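Guides > Kitchen Add-ons > Set-up

Section 2: Placing and Pairing Your Rindovent Shelf Fan

You're at the fun part! The Rindovent is a small fan that keeps air moving through a closed kitchen or pantry, and once it's paired with the Musimer hub you'll hardly need to touch it.

1. Pick a flat spot near an outside wall. Leave a hand's width of open space behind the fan.

2. Snap the Brotard filter into the back, arrow pointing in. You'll hear a click – if you don't, turn it over and try again.

3. Plug in the fan and hold the power button until the ring blinks blue.

4. Open the hub menu, choose Add Device, and type the code 2704. The ring turns solid when the two have found each other.

5. Run the fan on High for a few minutes. A light hum is fine, and it gets quieter once the bearings settle in!

CAUTION: Unplug the fan before you take the filter out. Never run it with the back cover off.

NOTE: Error 206 means the fan can't reach the hub. Move the two closer together, pair them, then move the fan back where you want it.

The filter is good for 4,000 hours, and the hub keeps count for you. Rinse it every September anyway – it makes a surprising difference to the airflow.
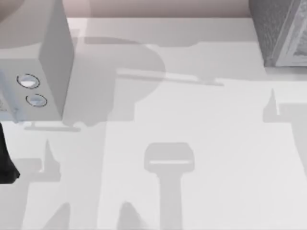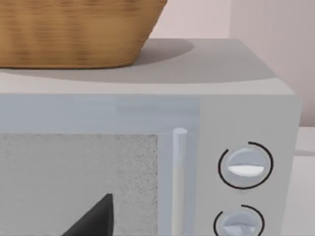

Low speed is my favorite setting for everyday use, and it's gentle enough to leave on overnight. Give the air a clear path and it does a great job even in a cramped corner. Watch out for tall things near the outlet, though. A wicker basket sitting on top of a microwave can block a lot of the flow, so set the fan off to one side of a stack like that and angle it toward the middle of the room.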